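Nosley Scene Check Pack — for simulated pick-and-place work

Version 2 is out! If you've been using the old one, your saved layouts will still open, but please read the part about naming first, or you'll be emailing me on Monday.

Hi, I'm Dymphna, and I look after the Nosley pack at Varlow. It's a set of tabletop scenes for arm simulation, plus the written rules we use to decide whether a scene is fit to record in. People kept asking us for the scenes and then ignoring the rules, so now they come in one download and the rules open first. (Sorry. A little bit sorry.)

What you get

122 tabletop layouts, each with a reset file
A rule sheet, two pages, printable
A checker script that runs the rules against your own scenes
1,941 placement records from our own test runs, so you have something to compare against
Email help from me or Riaan Fourie, who wrote the checker

The rules, or the ones people argue with

Rule 1 is that every scene has a reset file and you use it between runs. Don't nudge things back by hand in the viewer. I know it's quicker. You'll end up with a table that has drifted a little to the left over an afternoon and no record of when it happened.

Rule 2 is two views at least. You want one view with the arm and the table in it, and one down at the gripper. The wide view is how you find out what else is within reach, and the close view is how you find out whether the fingers are lined up with the part you meant to grab. I've seen plenty of logs where the wide view looked lovely and the fingers were closing on nothing.

Rule 3 is clutter on purpose. A bare table teaches you very little, so leave everyday things on it, keys, a card, a lamp, and write down which ones are there. If the arm isn't supposed to touch them, say so in the task file. "Obvious" doesn't count as a note, and yes, Kathleen Lynch has sent back one of my own scenes for exactly that.

Rule 4 is about awkward targets. Anything built of balls and rods is a good test piece, with gaps you can see through and parts hiding behind other parts. Name the part you want held, by color and position, and never just "the model."

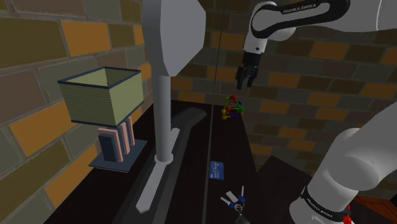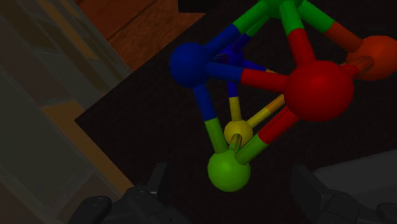 Molecule model layout, arm view and gripper view

Rule 5 is the approach height. Set a hover point over the target, stop there, check both views, then go down. We ask for a full stop, even in simulation where you can't break anything. The habit carries over to the real cell, and the real cell has a very expensive wrist on it. Úna Doherty on our hardware side would like this one printed in larger type, so in version 2 it is.

Rule 6 is light. Run every layout at the default setting and again at the dim one. Dark tabletops and dark fingers are a rotten combination for anything that depends on finding an edge, and I'd much rather you hit that on a weeknight in the simulator than during a demo. The dim setting is a single line in the config, look for "light_low".

Rule 7 is naming, and it's the one that changed. Layout names now start with the target, then the clutter level, then the light setting. Old names still load but the checker will grumble at you until you rename them. There's a rename tool in the folder called Dunne (named after the street our first office was on, long story). Back up before you run it!

How the checker works

Point it at a folder and it goes through your scenes and writes a plain text report. Each rule gets a pass, a fail or a "please look." That last one is for things a script can't judge very well, like whether your task note makes sense to another person. Our own set takes some 40 minutes on an ordinary office desktop, and yours will depend on how many objects you've stacked up.

It won't fix anything for you. We tried that in an early build and it quietly moved people's objects, and Fiachra Gallagher lost most of a morning hunting for a mug that had been tidied through the floor. So now it reports and leaves your files alone.

What it isn't

It isn't a safety certification, and please don't use it as one. Passing the checker means your scene is recorded properly and somebody else could rerun it. Guarding, speed limits and risk assessment for a physical arm are separate jobs with their own standards, and you need a qualified person for them.

Licensing

One license covers one site, any number of seats. Teaching labs can write to us for the classroom version, with the same layouts and a shorter rule sheet. If you already own Idov, our logging tool, the reports import straight into it from the File menu.

Updates to version 2 are included with your license. If a layout won't load, send me its name and the last few lines of the report.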